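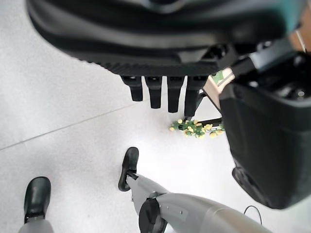
Yellow flowers on the floor tiles, with Vadier's hand and feet.

Long day in the lab and my knees are killing me. I swore I'd write this up while I still remembered which run was which, so I'm on my bed with a bowl of cereal and my notebook, and half of what's in the notebook is already unreadable. One line just says "slow thumb??" and I have no memory of writing it.

So, where we are. The project is "pick up soft, awkward stuff with a humanoid," and I got the awkward stuff. Malachy has the walking, which he wanted, and good luck to him. I have fake plants and fake fruit. My aunt thinks I'm taking a class in flower arranging and I've stopped correcting her.

We need 100 logged pickups by the end of the term for the data to count, and each one needs a start, a finish and a note saying how it went. This morning we had 27. Tonight we have 42! I'm putting that in writing so I can look at it when I'm sad.

Floor stuff first. I hate floor stuff. With the table you can stand up and stretch and see what the fingers are doing. With the floor you're crouched down by the robot's feet, trying to keep your head out of the way, and the robot has to bend so far that Malachy gets nervous and starts hovering with one hand on the stop button. He's right to, I guess. The first time I tried the bend at full speed (back in the fall, before I knew anything) it tipped forward and we both screamed, and the people next door came in to check on us. Now we bring it down slowly, in stages, and wait at every stage till the numbers in Cleris settle.

The yellow flowers are the hardest thing on my list, and they look like the easiest. They lie so flat. If the fingers come straight down you get the tips on the tile before they've gotten around any of the leaves, and then the arm pushes against the floor and Cleris throws the red warning and you start all over. If you stay up high you close on nothing, or on one leaf. I got one leaf four times in a row this morning. Four! Malachy started clapping for each one.

What helped in the end was dumb. I'd been aiming for the middle of the bunch, as you would, and the middle is the flattest part. I moved the target over toward the side where the leaves bunch up a little, and had the hand stop a bit higher before closing, and the next run it picked the whole thing up. Not pretty, and one end was drooping, but it was off the floor and it stayed off the floor while I counted to five out loud. I did a dance. Malachy logged it as "success (droopy)," and Kikuchi will probably make us take out the word droopy.

After that it was a mix. Some good ones, some single leaves, and one where it got a beautiful grip and then just opened again for no reason either of us can find. I've saved the log for that one. I want to go through it with the graph open when I'm less tired. My guess is that the grip check is timing out before the fingers are done closing, and that would explain a couple of the weird ones from last week too. Malachy's guess is that Vadier doesn't like me.

We stopped for lunch way too late. I had the sandwich I'd forgotten in my bag yesterday, don't ask. Malachy spent the whole of lunch telling me about foot pressure. I nodded a lot. I do sort of get it now, how the weight moves when the arm goes out, and why he gets so cranky when I add a reach to the plan without telling him. From his side it must feel like somebody leaning over the edge of your canoe. I said I'd send him my reach list the night before from now on, and I'm going to do it, I'm writing it down here so it's real: SEND MALACHY THE REACH LIST.

Then the table, and the grapes, which I'd been looking forward to all day.
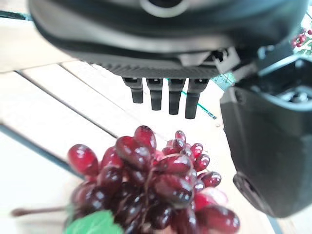
Fake grapes on the light wood table, hand above.

I love the grapes. They're shiny and dark red and they look good enough to eat, and they're the one thing on the list that people stop and ask about when they walk by. They're also a whole different kind of problem. Flowers are flat and floppy, so you worry about getting anything at all. Grapes are lumpy and slick, and you can get a great big handful and still lose it, just one berry slipping past another until the whole bunch rolls out the bottom. You can sort of hear it coming. There's this little squeaky plastic sound and you think, no no no, and then thump.

I tried the squeeze three ways. Soft squeeze: slid out. Hard squeeze: popped out, like a bar of soap, and shot across the table, and I had to crawl after it. Then the in-between one, where it closes soft, waits a second, and closes a little more. Kikuchi told us about this weeks ago and I wrote it down and never tried it, typical me. It works so much better! The wait lets the berries shift around and settle against each other before the real squeeze. I got three good pickups in a row that way, which is my record with anything rounder than a sponge.

The bad part is that the wait makes every run longer, and Cleris has that time limit. I don't want to just make the limit bigger everywhere, I tried that once and then a stuck run sat there doing nothing forever while we stood around like people waiting for toast. Maybe a limit per object? Grapes get more, sponge gets less. I'd have to change how the object file gets read in. It's maybe an evening of work if nothing breaks, so, two evenings.

Also, note to self, the shine on the grapes is a pain. When the lights are all on, the bright spots move around as the hand comes in, and the software thinks the bunch has moved when it hasn't. I watched the little outline on the screen jump off to one side and back again while the grapes just sat there. We turned off the row of lights nearest the window and it calmed down some. I don't want a robot that can only pick up grapes in the dark, though. Put it on the list of things to ask about.

Kikuchi came by near the end, looked at our sheet for a long time, and said "this is starting to look like data." From Kikuchi that's basically a parade. Then came the talk about the report, which I had been trying very hard to forget. It's 2,000 words, and that's on top of the tables. I said could I do mine on the grapes only, and Kikuchi said I could do it on whatever I liked as long as I included the failures and didn't write "the robot got confused" anywhere. I've used that phrase in my notes so many times. I went back and looked and it's on almost every page. So now I have to go back and figure out what I meant each time, and I bet half of them are the shiny thing and the other half are me typing in the wrong height.

The other news is Clellden. They're having the student showcase again in August and Malachy wants to go, like really wants to go, he had the page open on his phone before I'd even put my coat on. You get a table and a bit of floor and you run your thing live in front of people. He thinks we should do walk up, pick up, walk back, put down. I think we should do pick up. Just pick up! I could see us doing a nice calm pick up. But he got that look, and he's put up with so much floor crouching from me that I said I'd think about it. If we go, I'm voting for grapes and against flowers. I'm not getting one leaf four times in a row in front of strangers.

It'd mean staying here part of the summer too, and I haven't worked out how I'd pay for that. The bookstore might take me back. I'd need to ask Mom about the car. I'm not going to think about it tonight.

Before we left I ran the flowers one more time, just to see if the side target still worked with the slow close from the grapes. I figured if the wait helps with one it might help with the other. It doesn't! It was worse. The leaves have a sort of spring in them, and with the soft close they pushed their way back out between the fingers before the second squeeze came. So flowers want fast and grapes want slow, and I need two settings, and that's one more reason to do the per-object thing properly. Malachy said that's a good paragraph for the report. It might be the first good paragraph I've got.

Tomorrow: fix the time limit (start with grapes), look at the log from the run where it let go, charge both batteries and not just the one, bring kneepads. My brother has some from when he used to skate. Also bring an extra sandwich, a fresh one.

Cereal's gone soggy. Going to bed.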